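FUNDALE TENANTS QUESTION FELTGATE'S SAVINGS CLAIM

Feltgate says its new meal plan will save each Fundale household money by August. The Fundale Tenants' Group would like to see the math.

The company mailed its offer to 3,019 homes and got 991 replies. It calls that "strong demand" -- though a reply only meant asking for a price list. Two of the dinners on that list cost more than the same food at Mevetti, the corner grocery.

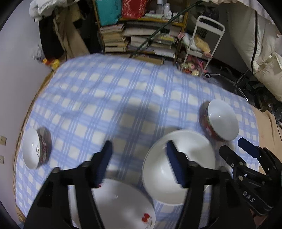
Siv Moen wrote back to the group that she would sign up once somebody showed her a receipt, and so far all she had been sent was a second brochure.

The group has asked Feltgate for its figures in writing.

Contact: Britt-Marie Kristiansen, Fundale Tenants' Group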